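Talton Community College
Department of Government and Civic Studies
Introduction to Political Communication
Handout 9: Talk Radio, Partisanship and the Listening Public

Revised 30 Dec 2013

Purpose of this handout

This handout accompanies the second lecture on broadcast media. Students should read it before the discussion section and bring a copy to class. It does not replace the assigned chapters, and material from both may appear on the final paper list.

1. Background

Political talk on the radio is older than the call-in format most listeners know today. Early stations carried speeches, sermons and debates, usually in fixed blocks of time and with little response from the audience. The call-in program changed the relationship between host and listener. A caller could agree, object or change the subject, and the host had to decide on the air how much room to give.

In the United States, the Fairness Doctrine required broadcasters to cover controversial matters of public importance and to present contrasting views. The Federal Communications Commission stopped enforcing it in 1987. Scholars disagree about how much of the later growth in partisan talk should be credited to that decision. Cheaper satellite distribution, the move of music to the FM band and the search for low-cost daytime programming on AM stations all played a part.

2. Key terms

Agenda setting – the influence of media coverage on which issues the public regards as important.

Framing – the selection of certain parts of an issue so that one reading of it seems natural.

Selective exposure – the tendency of audiences to choose sources that match views they already hold.

Gatekeeping – decisions about which callers, guests and stories reach the air. In talk radio the call screener is a gatekeeper, although the audience rarely hears that person.

3. Case for discussion: the Lakatos County station study

The department's listening study followed two local programs, one hosted from the left and one from the right, during the month of July. Student coders logged 1681 calls. Each call was marked for topic, for agreement with the host and for length. On both programs, callers who agreed with the host were kept on the line longer. Callers who disagreed were more likely to be introduced with a warning or a joke.

The full coding sheet is on reserve under the title "Jikach Report." Students should note that the coders worked from recordings and had no access to calls turned away by the screener. The findings describe what was broadcast and should not be read as a description of the audience.

4. Consumer prices as a campaign topic

Prices of everyday goods came up often on both programs. Hosts used the same figures to support opposite conclusions, and this makes the topic useful for practice in identifying frames. Compare the transcripts on page 56 of the course reader.

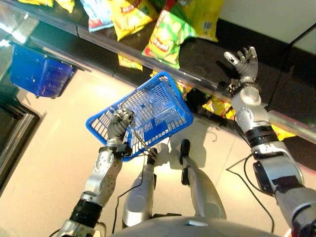
Figure 2. Blue shopping basket and snack shelf.

5. Preparation for section

Listen to one full hour of a political talk program of your choice. Note the order of topics, the number of callers and the way each call ends. Write one page on a single frame used by the host, with at least two direct quotations. Papers are due at the start of section in Muvard Hall – late papers will be marked down one letter grade.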